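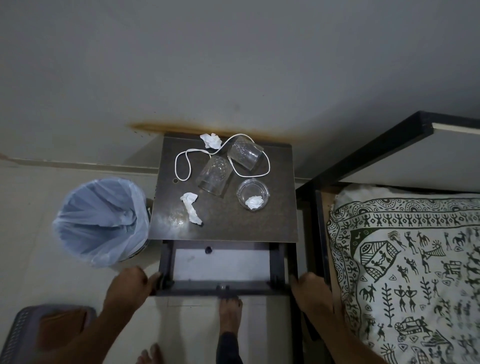
The bedside table is the last thing people tidy

4 min read

Pranab Bhuiyan looks after furnished rooms for Bistby, a company that rents out single rooms by the month. His building, Vallside, has 286 of them, and every room has a bed, a wardrobe, a desk and one bedside table. He has been there for three years. Before that he worked in hotel housekeeping.

I asked to talk to him about bedside tables because he had told a tenants' meeting in September that they were the piece of furniture he spent the most time on. He laughed when I reminded him of it.

"The bed gets stripped, the desk gets wiped, people are used to that," he said. "The bedside table they walk past. When someone moves out I can usually tell you the room is clean everywhere except there."

Glasses are the most common thing he finds. Tenants take water to bed, leave the glass, and bring a fresh one the next night. Kitchens at Vallside are shared, so a shelf of missing glasses affects everyone on the floor. Bhuiyan says he once carried 12 down from one room, and the tenant was as surprised as he was.

After glasses come tissues, then chargers. He doesn't mind tissues. "Bring the bin to the table. People pick up one tissue and walk across the room with it, then come back for the next one. Put the bin next to the table and you're finished."

His own order of work is short. Trash goes first, straight into the bin. Anything that belongs in the kitchen goes on a tray. Then he coils the cables and wipes the top, and only after that does he look at the drawer.

I said I would have started with the drawer. He shook his head.

"You start with the drawer, you take everything out, and where do you put it? On top, with all the other things. Now you have one big pile. Clear the top and then you have somewhere to work."

The drawer needs to come all the way out to its stop, he said, with a hand on each side if it is stiff. A lot of them get pulled open by one corner for years and start to run crooked. He doesn't blame tenants for that. The runners on cheap tables are thin, and he has repaired enough of them to keep a box of spare screws in his office.

Most rooms at Vallside now have a plain table called the Altska, with one drawer. It replaced an older model with a shelf and no drawer, which tenants complained about. Bhuiyan prefers the drawer but says it needs a rule.

"Nothing with liquid in it. That's the only rule I give people. A glass in a drawer, you forget it's in there. Then you shut the drawer hard one night and it goes over."

He lines drawers with ordinary white paper, cut to size and not stuck down. Shelf liner with glue on the back takes too long to get off, and the paper costs almost nothing. If something spills he throws the sheet away and cuts another.

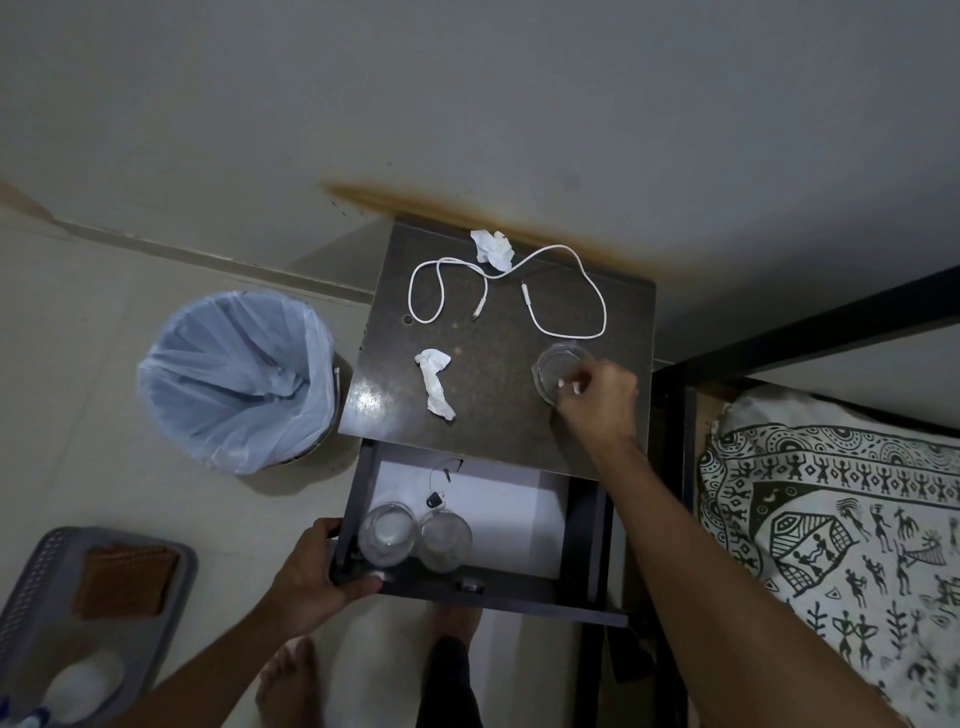

What should go in a bedside drawer, then?

Dry things that you use in bed or just before it: a book, glasses in a case, earplugs, a pen, a spare charging cable. Bhuiyan would leave out anything that needs washing, and he keeps medicine in a cupboard with a door.

Cables are where he gets particular. He wants one cable per table, coiled in loose loops about as wide as a hand. Tight wrapping around the plug is what breaks them near the connector, in his experience. If the table has a cable hole in the top he would like people to use it, though he admits hardly anyone does.

"They think it's decoration, or they haven't noticed it. I show them on move-in day and they say oh, nice. Then I come back and the cable is hanging over the front."

We talked for a while about walls. Furniture pushed hard against a wall hides marks, and he asks his cleaners to pull each table forward when a room changes hands. Rusty brown marks low on a wall get reported to the maintenance firm, Kanagaratnam, before anyone reaches for paint. He has seen stains painted over in other buildings and seen them come back through. Tenants are asked to send a message as soon as they notice one, and he would sooner get ten messages about nothing.

For the tabletop itself he uses a damp cloth with a drop of dish soap, then a dry one. Dark laminate shows rings and dust more than light laminate does, so the dry cloth matters. He folds the cloth in quarters and turns it to a clean side when he moves to the drawer front and the knob.

The whole job takes him nearly 3 minutes in a room where somebody has kept up with it. In a room where they haven't, he allows longer, mostly for carrying things to the kitchen and washing them.

I asked whether his own bedside table is tidy.

"It's okay," he said. "There's a lamp, a book and one glass. My wife's side I don't touch."

He had a move-out inspection at four, so we stopped there. On the way down he took a glass off a windowsill on the stairs and carried it to the second-floor kitchen.

Related
How to share a kitchen shelf with five people
Moving out of a furnished room: what gets checked
Fixing a drawer that sticks
Small bins and where to put them
Water marks on walls: when to report them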